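Ticket: Heizkörperthermostat Setia verliert nachts die Verbindung
Erstellt: 9. März 2019
Bereich: Kukon Heizungssteuerung / Setia / Funk und App
Status: in Bearbeitung

Hallo Kukon-Team,

ich hab euch deswegen im Januar schon mal geschrieben, da wurde das Ticket dann automatisch geschlossen (ich war zwei Wochen weg, selber schuld). Also noch mal von vorne, diesmal mit allem, was ich bisher ausprobiert habe.

Es geht um das Setia im Schlafzimmer. Tagsüber läuft es wunderbar, in der Lemma-App sehe ich die Temperatur und kann alles verstellen. Nachts verliert es die Verbindung, und zwar nicht jede Nacht, das wäre ja zu einfach! In der App steht dann "Gerät nicht erreichbar", und morgens hat es 13 Grad im Zimmer. Im Bad und in der Küche hängt genau das gleiche Modell, die beiden machen keinen Mucks. Bei uns ist inzwischen alles aufs Bett gewandert, was warm hält. 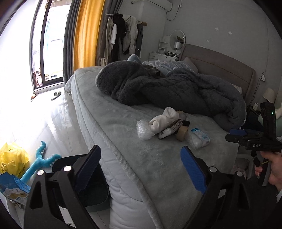
Schlafzimmer mit der dunkelgrauen Fleecedecke quer über dem Bett

Zum Aufbau: Die Basis steht im Flur neben dem Router (ein Zorkico, ziemlich alt, aber bisher brav). Zwischen Basis und Setia ist eine Wand und die Tür, Luftlinie vielleicht fünf Meter. Im Bad ist es weiter und da geht's.

Was ich schon gemacht habe, der Reihe nach:

Batterien gewechselt. Erst die billigen, dann Markenbatterien. Die App zeigte vorher 70 Prozent an, leer waren die also nicht. Danach vier Nächte Ruhe, ich hab mich schon gefreut, dann wieder weg.

Setia abgemeldet, zurückgesetzt, neu angelernt. Beim Anlernen hat es zweimal abgebrochen, beim dritten Mal ging es durch. Adaptierfahrt ohne Fehler. Beim Zurücksetzen steht in der Anleitung übrigens, man soll die Taste gedrückt halten, bis "rES" kommt. Bei mir kommt erst mal ewig gar nichts, ich hab beim ersten Versuch viel zu früh losgelassen. Könntet ihr mal reinschreiben, dass man da Geduld braucht!

Funkkanal am Zorkico umgestellt und das WLAN nachts ganz aus. Kein Unterschied, in der zweiten Nacht war das Ding trotzdem offline.

Setia mit dem aus dem Bad getauscht. Und jetzt wird's interessant: Das Gerät aus dem Bad fällt im Schlafzimmer auch aus, und das aus dem Schlafzimmer läuft im Bad einwandfrei. Am Thermostat selbst liegt es also wohl nicht.

Dann noch die Basis auf ein Regal gestellt, so hoch es das Kabel hergab. Brachte eine gute Nacht, danach war alles beim Alten.

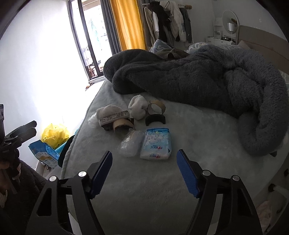 Die LED an der Basis wollte ich euch auch noch beschreiben, in der Anleitung finde ich das Muster nämlich nicht. Normal leuchtet sie dauerhaft grün. Wenn das Schlafzimmer weg ist, blinkt sie blau, zweimal kurz und dann eine Pause. Es ist so ein Blau in der Richtung wie die beiden Fingerpolster am schwarzen Greifer auf dem Bild, falls euch der Farbton was sagt -- die Anleitung kennt nämlich "hellblau" und "blau" und meint damit zwei verschiedene Fehler. Ich würde auf "blau" tippen, aber das wäre laut Tabelle "Update wird geladen", und das kann ja wohl nicht jede zweite Nacht sein. Oder doch??

Noch was zum Zeitpunkt: Im Verlauf der App fehlen die Werte fast immer ab kurz nach zwei. Wenn ich die Basis morgens aus- und wieder einstecke, ist das Setia nach 30 Sekunden wieder da und heizt los. Mache ich nichts, dauert es mehr als fünf Stunden, bis es von alleine zurückkommt. Das Protokoll aus Lemma hab ich exportiert und hochgeladen, die Datei war erst zu groß, deshalb sind es jetzt zwei Teile.

Meine Fragen an euch:

Was heißt zweimal kurz blau, und sucht die Basis nachts wirklich nach Updates? Wenn ja, kann ich das irgendwo auf den Mittag legen? Und warum macht das Setia bei Funkausfall nicht einfach mit dem gespeicherten Wochenprogramm weiter? In der Beschreibung stand, dass es das kann. Bei mir bleibt das Ventil zu.

---
Nachtrag, am Abend:

Danke für die schnelle Antwort! Firmware der Basis hab ich nachgesehen, da steht 2.4.1, und ein Update wird mir nicht angeboten. Das automatische Suchen hab ich jetzt wie beschrieben unter "Erweitert" abgeschaltet (ganz schön versteckt, muss ich sagen). Den Frostschutzwert hab ich auf 17 Grad hochgesetzt, damit es wenigstens nicht mehr so auskühlt. Ich lasse das jetzt ein paar Nächte so laufen und lade dann das neue Protokoll hoch. Bitte das Ticket so lange offen lassen!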